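Textiles & Materials, week 6 notes: knitted fabrics (ribs)
L. Hendricks

Carrying on from weft knits. Plain jersey curls at the edges, you all saw that with the Netov samples. Rib doesn't, because knit and purl columns balance out. So rib gets used for cuffs, hems, necks, anything that has to grip.

Terms you need: wale = column of loops, runs up the fabric. Course = row, runs across. Mix these up in the test and you lose the mark, sorry.

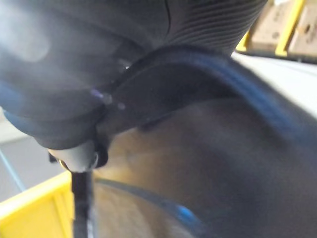 1x1 rib: one knit wale, one purl wale, repeat. 2x2: two and two, chunkier, more stretch widthways. Recovery depends on yarn as well as stucture. Wool springs back, cotton bags out unless there's elastane in it. The Bidovum cotton swatch went from 34 cm to 47 cm on the bench and stayed baggy.
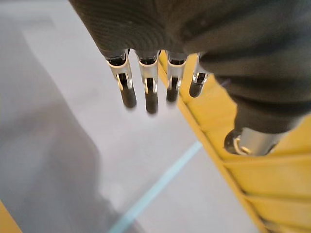

Shaping over curves. A flat rib has straight wales, fine for a tube. Put it over something rounded and the lines bend, and stretch is no longer even. Look at the back of the palm on the dark ribbed covering, the lines go into faint curves there, then a thick rounded cuff at the thumb side. Sketch what your own rib does over a knee or elbow, same idea. Note where it is under most tension, that's where it will wear first.

Cast off loosely!! Tight edge ruins the whole thing.

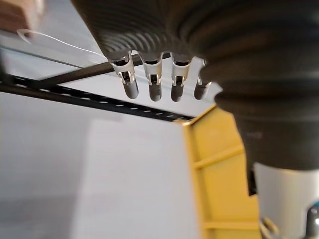

Colour and rib: dark yarns hide the stitch but the ridges still show as light and shade. Pale yarns show every fault. Zepeda mill notes (on the shelf by the door) have a good page on this, read before next time.

Sampling: 5 swatches each, same yarn, change one thing only. Label them straight away. Lay out flat in a row to compare, no overlaping.
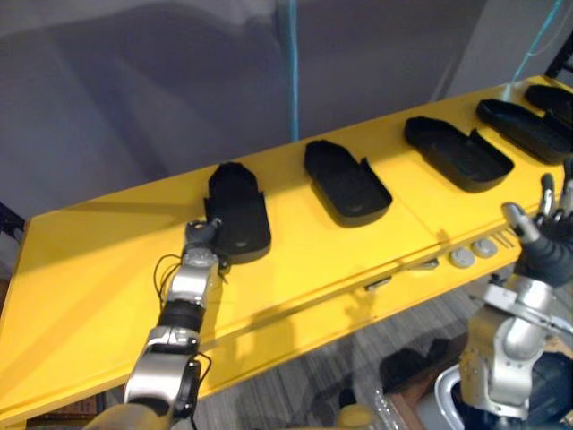

Fig. 4. Black trays in a row on a yellow table.

Next week: warp knits, bring the Ovutholm handout and a hand lens. Swatches due in by 4.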